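Kundcombe's Back Room Is White Again, and So Is Everything Else

2021-07-01

The back room at the Kundcombe community hall has been repainted for the first time in longer than the hall's records go, and users of the building have spent the past week discussing what color it is now. It is white. The color it was before is harder to settle. The lease calls it cream, the old paint invoice calls it Harvest, and the quilting group called it something that the newsletter declined to print.

The work cost 455 dollars in paint and sundries. The labor was done by Bakari Kioko, who runs the Brukovetti framing shop two doors down and has been using the room for overflow since spring. Kioko offered to paint it in return for 6 months at the old rent. The hall accepted before he had finished the sentence.

"I wanted a wall I could look at a picture against," he said. "With the old color, everything you held up looked like it had been left in a kitchen."

His first choice was a shade called Cumside Mist, which he describes as a white that has had some bad news. A test patch went up by the door and stayed there for nine days. Opinion was divided between those who thought it was gray and those who thought it was blue, with one vote for green from a man who had come in to read the meter. Plain white won in the end. It was also cheaper by the gallon.

The ceiling was done at the same time, in the same white, from the same batch of cans. Kioko admits that this makes it hard to tell where one stops and the other starts if you come in without your glasses.

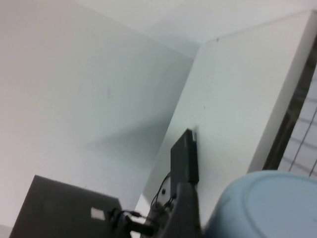 The corner of the back room, with the white partition panel at right and a stretch of wire mesh beyond it.

Not everyone is won over. A letter pinned to the hall noticeboard, unsigned but in handwriting that most regulars recognize, complains that the room now "has the atmosphere of a refrigerator" and asks whether a border might be considered. A second note, in different ink, suggests ducks. Both have been left up.

There is also the matter of the partition. The hall bought it years ago to split the room in two on busy evenings, then found that it did not have busy evenings. Moving it out proved to be more trouble than painting behind it, and it has kept its place. Sharp-eyed visitors will find a couple of small dark marks on it. Kioko says he has seen them too and would like people to stop telling him.

The wall has a mark of its own, a soft smudge that shows up more in some lights than others. He has promised to go over it when he next has a brush out. Asked when that might be, he said August, in the tone of a man naming a distant country.

The room takes bookings again from this week. First in is Từ, the supper club that meets at the hall every other week and has spent the past month squeezed into the lobby beside the coat rack. The club has been asked to keep soup away from the walls. A spokesperson said members would do their best but that it was a soup evening.

The hall's next project is the floor, for which it has nearly 3,000 dollars set aside and two quotes, both higher than that. In the meantime, 160 dollars of the paint budget remains unspent. Suggestions for its use can be dropped in the box by the front desk, where at last check there were several requests for better coffee and one for ducks.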